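Course materials > Walking and Public Space > Unit 4 > Handout: Edges, curbs and open paving

UNIT 4. EDGES, CURBS AND OPEN PAVING
Handout for the second part of the course
Version of April 28, 2026

1. What we do in this unit

In the first three units we have spoken about the street as a line on a map. Now we go down to the ground. In this unit the student should learn to look at the street the way a walking person meets it: the surface under the shoes, the step at the side, the wall, the little plants, the place where it is possible to cross and the place where people cross anyway.

The handout has to be read before the walk in Muvolby. Please bring it printed, with the table from Section 6 on a separate sheet. A phone is good for taking notes but on a bright day the screen is hard to read, and last September many sheets came back half empty.

2. Words we will use

Carriageway: the part of the street which is made for vehicles. In daily speech we say "the road", and in this handout I will use both words.

Walkway: the part which is made for people on foot. It can be raised or it can be at the same level as the road. In American texts you will often find "sidewalk".

Curb: the low edge between the two. The curb has a top and a face. The top is what you step on, the face is what your shoe hits if you do not lift it enough.

Foot of the wall: the narrow strip where a building meets the ground. Students usually forget it. In the grading it counts the same as the curb.

Open paving: a paved surface without clear division, where it is not written on the ground who goes where. A plaza is open paving, but a wide junction can be the same thing for a person on foot.

Desire line: the path that people really take. It may follow the walkway or it may cut across everything.

3. The long edge

The first half of our route follows a long straight edge. On one side there is the road, on the other side a building, and the walkway is between them. It is a very simple section and for this reason I put it first. When you draw it, begin from the wall and go out to the road, always in this order, so that the drawings of the whole group can be laid side by side.

A painted wall is a good measuring help. It gives you a vertical, and against a flat wall without windows the height of the plants is easy to estimate. Please write the color of the wall in normal words (pink, salmon, dusty rose) and do not spend time on choosing the perfect name.
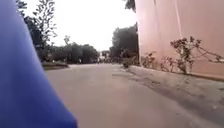 For each section I ask the student to note the surface in two steps. First the material, as far as you can be sure of it. Concrete and asphalt are sometimes difficult to separate when both are old and pale with dust. If you are not sure, write "concrete or asphalt" and continue. A wrong certain answer costs more points than an open one.

Second, the condition. Is it even or uneven? Are there patches? Is there debris on the walkway, and where does it collect? Debris is interesting for us because it tends to stay where few feet pass. If the small pieces lie near the wall and the middle is clean, you can suspect that people keep to the middle. You can only suspect it, the wind also moves things.

Shade must be written down too, together with the hour. A shadow which lies over the edge of the road at one hour will be somewhere else after lunch, and people in warm months change side for it. The Song manual, which is our second reading, gives a whole chapter to shade. Read at least the first pages of this chapter.

Planting at the foot of the wall. Note if it is dense or sparse, and if it takes width from the walkway. Sparse shrubs take less width than they seem to on the drawing, so draw the real branches and not a green circle.

4. Width and how it feels

A walkway has a measured width and a free width. The measured width goes from the wall to the curb. The free width is what remains when you take away plants, posts, parked things and everything that a person has to go around. In your sheet both must be given.

There is also a third thing, which has no number. A person who walks beside a high wall does not use the last part near the wall. The shoulder wants some air. On the other side, a person near the curb leaves some air also there, more when the road is busy and less when it is quiet. When the road is almost empty, many people leave the walkway completely and walk on the asphalt. Do not mark this as an error of the people. Mark it as information about the street.

In the exercise from Felano (reading 2, at the end) the students compared a full road with a quiet one and found that the same walkway was used in two different ways. We do the same comparison, but with one street at two hours.

5. From the edge to the open surface

In the second half of the route you leave the long edge and come to the open paving. Here the rules of Section 3 are not enough. There is no wall near you, and the curb may run in a direction which does not help. The walking person has to decide the line alone.

What can guide a person on open paving:

- a painted line, even a thin and faded one
- a curb or a low concrete edge, near or far
- a row of trees at the far side, which gives a direction to the eye
- other people who are already walking

The last point is stronger than students expect. When two persons cross together, a third one often takes a line that respects them, a little earlier or a little later, without any sign between them. For this reason we note groups and single walkers separately.

A painted line needs care. When it is faded, you should write what you see (color, thickness, direction, where it begins and ends from your position) and leave the purpose open. It can be the rest of an old marking. In the last group several students wrote "crossing" for every white line they met, and then their conclusions about behavior were built on a crossing which did not exist.
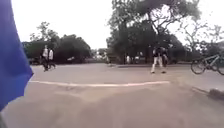
Fig. 2. Open paving with a thin white line, a raised curb at lower right, and people crossing on foot.

With a curb that runs diagonally to your direction, there is one more question: where is the step taken? A person can meet the curb straight or at an angle. At an angle the step is longer and the foot can slip from the edge, so older people and people with bags often turn a little before it. If you see such a turn, draw it as a small hook on the line.

Pay attention to the shadow on the face of the curb. A dark face makes the step easy to see from a distance. At noon the face can be as bright as the top, and then the edge nearly disappears — you may notice it in your own feet before you notice it with your eyes.

6. The observation sheet

Copy the following headings to a separate page. One page for each stop.

Stop number
Hour
Position of the observer (draw a cross on the plan)
Surface of the road: material, condition
Surface of the walkway: material, condition
Curb: height, direction, light or dark face
Painted marks: as seen
Foot of the wall or far edge
Shade
People walking: alone or together, direction, line taken
Remarks

Clothes are not needed in the sheet, with one exception. If you follow one walker over a longer distance, a short note such as "dark jacket, light trousers" helps you to not lose the person among the others. Erase the note after you have drawn the line. We never write faces, age guesses or names.

Direction is written from the position of the observer, so "toward the left" is enough. The plan with the cross will explain the rest. Please do not use north and south, we lost much time with this.

7. Practical part

We work in pairs. One student looks and speaks, the other one writes, and at every stop you change. The route is 610 meters on the plan, measured along the walkway and then straight over the open paving. If you walk it by your own line you will have a different result, and this difference is one of the questions in the report.

The plan is sheet 683 in the Fundance map collection. Copies lie in the department room. Take the copy with the corrected curb, on the older one the edge is drawn parallel to the road also where it is not.

Stay on the walkway when you write. On the open paving choose a place near a fixed edge and stand there, since a standing person in the middle changes the lines of all the others. Vehicles can come also on a surface which looks like a plaza.

8. Report

The report has 4 parts: one section drawing from the long edge, one plan of the open paving with the walking lines, the filled sheets, and a text of 2 pages. In the text you should answer the following.

a) Where on the route is the edge clear for a walking person, and what makes it clear?
b) Where does it become weak?
c) Which of the guides in Section 5 did people follow, as far as you could observe?
d) How far is your measured way from the length on the plan?

Write in simple sentences. Separate what you saw from what you think, for example with two colors or with two columns. For question c) it is allowed to answer that you could not decide, but then describe what you would need to observe next time.

9. Reading

Reading 1: Fundance, notes to the map collection, the pages on symbols for curbs and steps.
Reading 2: Felano exercise book, the quiet road and the full road.
Reading 3: Song manual, the chapter on shade.

Reading 3 is also needed for Unit 5, where we return to the same wall and draw the shadow over a whole day.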